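Pinza de dos dedos Cestia con cámara de muñeca
Fabricante: Granström
Distribución y soporte: Prillano
Ref. 202
Ficha revisada el 1 de octubre de 2018

Descripción
Pinza eléctrica de dos dedos para brazos ligeros, con cámara pequeña integrada en la brida. La vendemos sobre todo para manipular piezas domésticas de forma irregular: tazas, cuencos, vajilla en escurridor. El catálogo de Granström la llama «pinza colaborativa». Nosotros hemos quitado el adjetivo de esta ficha.

Sobre la palabra «colaborativo»
Una pinza suelta no es colaborativa, y un brazo suelto tampoco. Lo que se evalúa es la aplicación: brazo, pinza, pieza, recorrido, velocidad y quién anda cerca. La norma ISO 10218-2 se ocupa de la integración y la ISO/TS 15066 amplía lo relativo al trabajo compartido con personas. Si alguien le ofrece una herramienta «conforme a la 15066» sin preguntarle qué va a coger con ella, desconfíe. Una taza entera y la misma taza con el borde roto son dos evaluaciones distintas.

Características
Dedos: 2, intercambiables
Masa de pieza recomendada: hasta 200 g por configuración estándar
Fijación de dedos: 6 tornillos
Pares de dedos en catálogo: 22 (la mayoría no le harán falta)
Cámara: color, foco fijo

Documentación incluida
Declaración de incorporación de cuasi máquina, instrucciones de montaje y plano de la brida. No incluye evaluación de riesgos de su puesto ni puede incluirla, por mucho que lo insinúe algún folleto. La declaración de conformidad del conjunto corresponde a quien lo integra.

Lo que pedimos antes de servirla
– Descripción de las piezas, con material y estado de los bordes.
– Comportamiento previsto ante un corte de corriente con pieza cogida.
– Responsable de la integración.

Limitaciones
La cámara no es un dispositivo de seguridad. No detecta personas con ninguna fiabilidad certificada y no sustituye a un escáner ni a un resguardo. Con poca luz pierde detalle, y la propia pinza tapa parte de lo que hay que ver – conviene probarlo con la iluminación real del puesto y no con la del laboratorio. Drerham, el paquete de detección que se ofrece como opción, trae tasas de acierto muy vistosas; pida las condiciones del ensayo. En septiembre las pedimos nosotros y seguimos esperando la mitad.

Los límites de fuerza se ajustan por software y quedan protegidos con contraseña. Cámbiela, anote el valor en el expediente y vuelva a medir tras cada cambio de dedos.
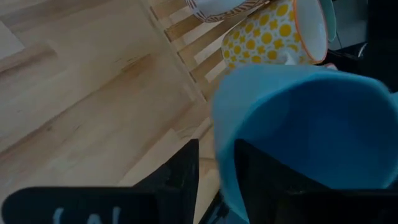
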